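Search posts
Type and hit enter

Keep the messy ones

I have an opinion about bad demonstrations, and I've been boring my coworkers with it since February, so now it's your turn.

My job, most days, is to pick things up with a hand-held gripper and put them somewhere else while it records. Do that enough times, in enough kitchens and playrooms, and a robot can learn from it. I love this work more than I probably should! But there's a step at the end of every batch where we go through the recordings and throw away the ones that look ugly, and I think we're throwing away the good stuff.

Take our last shelving batch. We recorded 1,655 examples of moving books between a table and a shelf, and 263 of them got tossed at review. I went back and watched the rejects over a couple of evenings (with snacks, I'm not a monk). A few deserved it. In one I'd simply walked off mid-task to answer the door. Most of the rest, though, were somebody getting a poor grip, stopping, backing out and trying again from the other side. The reviewer's note said "hesitation." Well, yes! Hesitating is what you do when the book is about to slide out of your fingers.

If the only thing a learner ever sees is a perfect grab, what is it supposed to do after a lousy one? It has never been in that spot. It has no idea that backing up half an inch is allowed.

Kaede Hirano, who runs review for us on the Walberg project, doesn't agree with me, and her side isn't silly. She says that if you feed a system a lot of dithering, it learns to dither. She also says people stop trying when they know sloppy takes are going in, and I've had Friday afternoons that prove her point. So I'm not asking for everything to be kept. I'm asking for a second pile. Label it "recovered," keep it separate, and let the training folks decide how much of it to mix in. Tokodeck, the tool we use for sorting, already lets you add a tag in two clicks.

The other thing I'd change is what we pick up. We have a bin of 22 approved objects and I could draw every one of them from memory. Blocks, cups, a very patient sponge. They're easy to reset and they behave the same way every time, and that's my complaint. Books don't behave. The cover goes one way, the pages fan out another, and a kid's book that's been read a lot has its own ideas about where to bend.

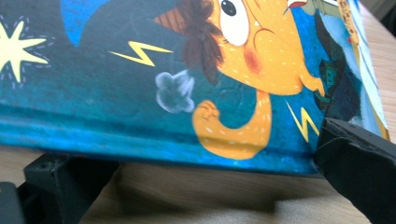

Ankit Uniyal
Data collection lead, Drusudix

Look at that one from the gripper's side of things. Orange tail, lightning bolts, scuffs in the blue paint, pages spreading a little where they're held. I'd take a hundred of those over another thousand cups. Each one asks for a slightly different squeeze, and you find out how you're doing by feel, which a cup hardly ever makes you do.

We've been told the next target is 3,000 examples, and I already know how we'll get there if no one objects: the bin, the sponge, the clean takes, done early. I'd much prefer to turn in fewer, with a box of secondhand picture books in the mix and all the second tries left in. Kaede has agreed to let me run the extra pile on one batch. I start Monday, and I've been to two thrift stores already.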